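Chapter 4

Where the Things on the Shelf Come From

Before we begin, I should like you to think about the last time you ate something without meaning to. A biscuit at a neighbour's house, perhaps, or the end of a bag of crisps that had been left open on the arm of the sofa. You were not especially hungry. It was simply there, and your hand went out to it, and a minute later it was gone. Most of us would struggle to say what was in it, and hardly any of us could say where it had been the week before.

In Chapter 3 we looked at fresh food - the market stall, the dairy, the baker who has to sell his loaves by the evening or give them away. Fresh food sets its own timetable. If a lorry of lettuces is late, everyone along the line knows about it, and the price tells the story by teatime. In this chapter we turn to food that can wait. Tins, jars, packets, tubs and tubes have a much slower life, and because they are slow we are inclined to think there is very little to learn from them. I thought so myself when I was first asked to teach this subject, and I was quite wrong, as my students were kind enough to let me find out for myself.

Let me tell you about the shop I know best. Udham is a small town with one long street, and halfway along it, between the shoe repairer and what used to be the bank, is Michalík, the grocer's. It has belonged to the same family for 60 years. When I was a girl the goods stood behind a counter and you asked for what you wanted. Old Mrs Michalík would reach it down for you, and if it was on the top row she used a long pole with a hook, which we children admired very much. You did not browse. You came with a list, or with your mother's list, and you left with what was on it and perhaps a twist of something sweet if the change allowed.

Then the counter came out and the shelves were turned to face the customer. This happened in a great many shops over a fairly short stretch of years, and we shall spend the whole of the second section on it, for it altered a good deal more than the furniture. Once people could pick things up for themselves, the packet had to do the talking that the grocer used to do. It had to say what it was, look clean and trustworthy, and stand up straight. Biscuits that had been weighed out of a big square tin now needed a wrapper of their own, and somebody had to design it, print it, fill it and seal it. Whole trades grew up around that wrapper.

The family kept their old order books, and Welington Guerra, who taught geography at the school for many years, once borrowed them and worked through them with his older pupils. They found that in the counter days the shop stocked fewer than 1,000 different lines, and that most of them came from near enough to be fetched in a morning. Flour was from the mill at Bollmont. Vinegar and pickles were from Dreltlow, down the valley, where the works ran until the railway closed. You will meet both of these places again in the exercises, so it is worth finding them now on the sketch map inside the back cover.

What struck the pupils most was how the list changed once the shelves were opened up. The flour stayed, and so did the sugar and the tea. But the snacks, which had filled barely half a page, began to run over on to a second page and then a third. A thing bought on impulse needs to be seen, and now it could be. Mr Guerra had his class draw a plan of the shop for each of 4 different years and colour in the part given over to things eaten between meals. I have borrowed the exercise shamelessly, and you will find it at the end of the chapter. Do please use coloured pencils if you have them. The pattern is much easier to see. 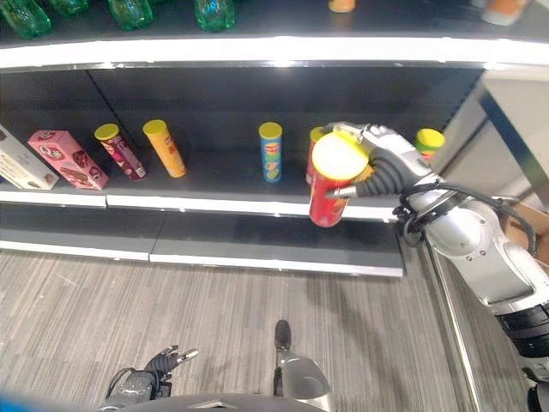 Udham, May

I went back to Michalík this spring to make sure that what I was about to tell you was still true, and I am glad to say that most of it is. The bell on the door is the same. The granddaughter now does the ordering, mostly late in the evening when the shop is shut and she can hear herself think, and she very patiently let me sit on an upturned crate and ask questions.

I asked her first how she decides what goes where. She said that the heavy goods go low, to save everybody's back, and that the middle shelves are the ones that earn their keep. People look straight ahead far more than they look up or down, so a product that moves from the bottom row to the middle can begin to sell quite differently, though nothing about it has changed. Makers know this very well. In larger shops they may pay for the better places, and we shall come to the rights and wrongs of that in due course.

My second question was about shape. A bag of crisps is mostly air, and it slumps. A stiff tube takes up a tidy circle of shelf, protects what is inside it, and can be closed again with its lid, but it costs more to make and is harder to recycle where the body and the ends are of different materials. Every package is a bargain of this sort between the maker, the carrier, the shopkeeper and the person who finally takes it home. None of them gets everything they want.

Keep that idea of a bargain by you as you read on. When you next go shopping, take a notebook and choose one packet, any packet you like, and write down everything it tells you: the weight, the place of making, the date, the list of what is in it. Then write down what you would have liked to know and could not find. Bring both lists with you to Section 4.1, where we shall start with the label and work our way back to the field.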